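Bromavik brings two-drawer desktop cabinet to shops in December

Small oak-coloured cube is aimed at kitchens, hallways and shared desks

BERKCOMBE – Furniture maker Bromavik will start selling its smallest piece of storage to date this December. The Drilavcombe is a wooden cabinet with two drawers, made to sit on a table, worktop or shelf. It goes on sale from the company's own shop in Berkcombe and through the homeware chain Kordestani.

The cabinet was first made as a one-off for the staff kitchen at Bromavik's workshop, where tea bags, batteries, string and takeaway menus had been kept in a biscuit tin. Visitors to the workshop asked where they could buy one, and the company made a short trial run last year. Those sold out in the Berkcombe shop before any had been advertised.

"We mostly make wardrobes and beds, so this was a change for us," said Sajib Khondokar, head of design at Bromavik. "People have plenty of places to put big things. It's the small things that end up on the table and stay there. I wanted two drawers deep enough to be useful and a flat top you could still put something on."

The shape is a plain cube. The drawers are stacked one above the other on the same side, and each has a thin black metal bar for a handle. There is no lock, no label holder and no visible trim. The wood is a light oak colour, with the grain left to show on the top.

Khondokar said the handles took longer to settle than the rest of the design. Early versions had round wooden knobs, which looked right in drawings but caught on sleeves when the cabinet stood near the front of a worktop. A cut-out finger hole was tried next and dropped after people in the workshop complained that crumbs got in. The bar handle was the third attempt.

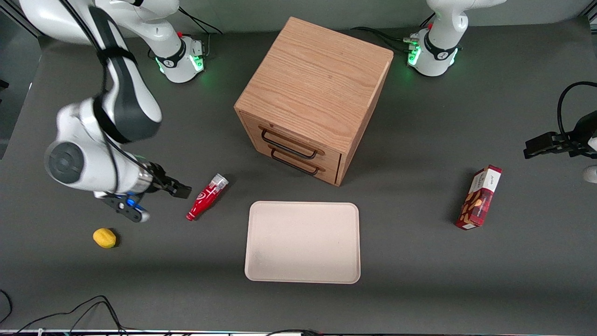

The company expects most buyers to use the Drilavcombe in the kitchen, where the things that need a home tend to be a mixture. Feedback from the trial run showed that people also kept the cabinet by the front door for keys and dog leads, and on desks for chargers and pens. One buyer returned to the shop for a second cabinet so that each of her children could have one for craft supplies.

Kordestani will stock the cabinet in its kitchen and home office sections. The retailer has ordered 1000 for its opening delivery, out of a first production run of 3000. The rest will be held in Berkcombe for direct sales and for replacements. Bromavik will decide on a further run in the spring.

The cabinet is sold fully assembled. Both drawers come right out for cleaning and can be wiped with a damp cloth. The company advises against standing wet bottles or pans on the top, and suggests a tray or mat for anything likely to leave a ring. Spare handles and screws can be ordered from the Berkcombe shop, and customers who bought a cabinet from the trial run can use the same parts.

Bromavik has no plans at present to offer the cabinet in other colours. "We've been asked for white and we've been asked for dark green," said Khondokar. "I'd like to see how people get on with this one first. There may be a wider version with the drawers side by side – we have a sample in the workshop, but the drawers stick and it isn't ready."

A display of the cabinet will open at the Berkcombe shop at 10am on the first day of sale. Customers will be able to try the drawers and see the cabinet next to the company's shelves and tables. Staff will also have the early sample with the wooden knobs behind the counter for anyone who would like to look at it.

About Bromavik

Bromavik designs and makes wooden furniture for the home. Its workshop and shop are both in Berkcombe. The company makes beds, wardrobes, shelving and tables, and repairs its own furniture on request.

Press contact

Requests for review samples, further pictures or interviews with Sajib Khondokar should be sent to the press desk at Bromavik, Berkcombe. Questions about stock in Kordestani branches should go to the retailer.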